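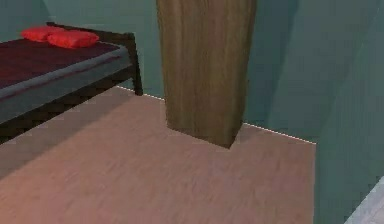 Search this encyclopedia Enter a word or phrase Go

Bedspread

A bedspread is a decorative cloth laid over the top of a made bed. It covers the sheets and blankets and usually the pillows, and on most beds it hangs down on both sides and at the foot. Bedspreads are made from cotton, wool, silk, linen, polyester and mixtures of these. They are sold in sizes that match standard mattresses, although the names and measurements of the sizes differ from country to country.

The word is often used loosely. In everyday American speech it can mean any top cover on a bed, including a comforter or a quilt. In the textile trade it usually means a cover with no filling, or with very little, that reaches to the floor or close to it.

Name

"Bedspread" came into common use in the United States in the 19th century. Older English words for the same article include coverlet, counterpane and coverlid. Counterpane comes from an Old French term for a stitched quilt. Its second half was changed under the influence of "pane," an old word for a piece of cloth. Coverlet is probably from the French words for "cover" and "bed." It survives today as the name of a smaller spread that stops a little below the edge of the mattress.

Types

Full bedspread. The full bedspread reaches to within an inch or so of the floor on three sides. It has enough extra length at the head to be folded back, laid over the pillows and tucked under their front edge. The corners at the foot may be square, rounded or split. Split corners are used on beds with footposts, where a square corner would bunch up against the post.

Coverlet. A coverlet is shorter and does not hide the bed frame. It is often used with a bed skirt (also called a dust ruffle) that covers the space between the mattress and the floor.

Fitted spread. A fitted spread has a flat top panel sewn to side panels, with a seam that follows the edge of the mattress. The side panels may be plain, pleated or gathered. It was a common choice for daybeds and for hotel beds in the middle of the 20th century.

Throw. A throw is a small loose cover, usually placed across the foot of the bed. It does not replace a bedspread, but many stores list the two together.

Quilted spread. This type has a thin layer of batting between two layers of cloth, held by stitching. It is lighter and flatter than a comforter. The stitching is commonly done by machine in diamonds, channels or a meandering line called vermicelli.

Materials and construction

Chenille. Chenille spreads were made by pulling thick cotton yarn through a base cloth and cutting the loops, so that the ends stood up in tufts. The craft was revived by hand in northern Georgia in the 1890s and became an industry in the following decades. Spreads were hung on clotheslines beside the highway around Dalton, Georgia, to be sold to passing drivers, and peacock designs were especially popular. Tufting machines developed for bedspreads were later adapted for carpet, and Dalton became a center of carpet making.

Candlewick. Candlewicking is a related technique that uses a soft, loosely twisted cotton thread like that once used for candle wicks. The thread is worked in knots or short tufts on plain muslin. Most older examples are white on white.

Matelassé. Matelassé is woven on a jacquard loom with two sets of warp and weft. The layers are joined in places during weaving, which gives the cloth a raised, padded look with no batting inside. Marseilles spreads, named for the French port, began as hand-stitched corded work. Loom-woven copies were made in England from the 18th century onward.

Velvet and other pile fabrics. Cotton, silk and synthetic velvets are used for heavier spreads. Pile fabrics change shade depending on the direction in which the pile lies, so panels must be cut facing the same way. They also show pressure marks, and care labels usually warn against ironing the face.

Crochet and knitting. Crocheted spreads are made in cotton thread, often as separate squares or hexagons that are joined when enough have been finished. Patterns for them were printed in women's magazines and in booklets put out by thread companies. A large spread can take more than a year of evening work.

Overshot. Overshot coverlets were woven in wool and cotton on four-shaft looms, mainly in the eastern United States and Canada. The colored wool weft floats over a plain cotton ground to form wheels, stars and tables. Since most home looms were narrow, two or three lengths were woven and then sewn together.

Manufacture

Most bedspreads now sold are made in factories in Asia, with smaller producers in Portugal, Turkey and Central Europe. Wide looms allow the cloth for a large bed to be woven in one piece. Narrower fabric is joined with one full width in the center and a half width on either side, which keeps a seam from running down the middle of the bed.

A typical factory order passes through weaving, washing, dyeing or printing, cutting, hemming and inspection. Washed cotton spreads are tumbled before packing so that most of the shrinkage has taken place before sale.

One mill often mentioned in writing on the Central European trade is Palitex, a producer of woven cotton spreads for hotels and boarding schools. Its pattern books were cataloged by the textile historian Jolán Kozma, who listed 379 designs. Kozma found that most were small changes to a short list of older patterns, with the border redrawn or the scale enlarged. Her catalog is arranged by border and not by date, because many of the cards had lost their labels. A supplement by Veronika Csizmadia corrects the numbering of 14 cards and adds notes on the dyes.

The Karppinen workshop, a smaller maker, took a different approach. It wove wool spreads to order on hand looms and sold them with a woven tape giving the weaver's initials. According to a study by Riaan Du Plessis, the workshop used only 6 warp colors, and customers chose the weft from dyed samples kept on a ring. Several spreads in private hands have had the tape removed, and it is hard to tell these apart from copies.

Sizes

There is no single worldwide standard. In the United States, spreads are sold as twin, full, queen, king and California king. A full-length queen spread is commonly 102 inches wide and 118 inches long, but makers differ by several inches in either direction. Full and queen coverlets are often combined as one size.

The drop is the distance from the top of the mattress to the lower edge of the spread. Mattresses have become thicker since the 1980s, and a mattress 15 inches deep needs a longer drop than older spreads provide. Vintage spreads therefore tend to look short on modern beds. Anyone buying an old spread is usually advised to measure from the top of the mattress to the floor with the bedding in place.

Use in hotels

Hotels were for many years among the largest buyers of bedspreads. Hotel spreads were normally quilted polyester in a busy print, chosen to hide stains and wrinkles. They were heavy, took up a great deal of space in a laundry, and were washed less often than the sheets.

From the late 1990s many chains changed to white duvets or to a system called triple sheeting, in which a light blanket lies between two sheets and a third sheet goes on top. A narrow strip of colored cloth, the bed scarf or bed runner, took over the decorative role. Carleen Stubbs, a writer on hotel interiors, has linked the change partly to guests' complaints about cleanliness and partly to the lower price of plain white linen bought in bulk. Full spreads are still found in smaller motels and in hotels furnished in a period style.

Care

Cotton spreads can generally be machine washed if the drum is large enough for the cloth to move freely. A wet chenille or matelassé spread is heavy and should be supported when it is lifted, as its own weight can tear old stitching. Line drying over two parallel lines spreads the load.

Wool overshot coverlets should not be machine washed. Museums store them rolled on acid-free tubes or folded with padding in the folds, and the folds are moved from time to time. Light fades natural dyes, and museums limit the time that old spreads are kept on display.

Collecting

American coverlets with woven inscriptions are among the most sought after. The corner block may give the name of the weaver or the customer, the county and the year. Chenille spreads from the 1930s through the 1950s have their own collectors, and damaged ones are often cut up for robes, pillow covers and children's clothing. Máté Kerekes has written on the reuse of spreads in this way and notes that the cut pieces are sometimes the only record of a design.

See also

Candlewicking
Comforter
Counterpane (disambiguation)
Duvet
Jacquard loom
Overshot weaving
Pillow sham
Tufting
Valance

Recently updated articles

Batting (textiles)
Bolster
Featherbed
Trundle bed
Whitework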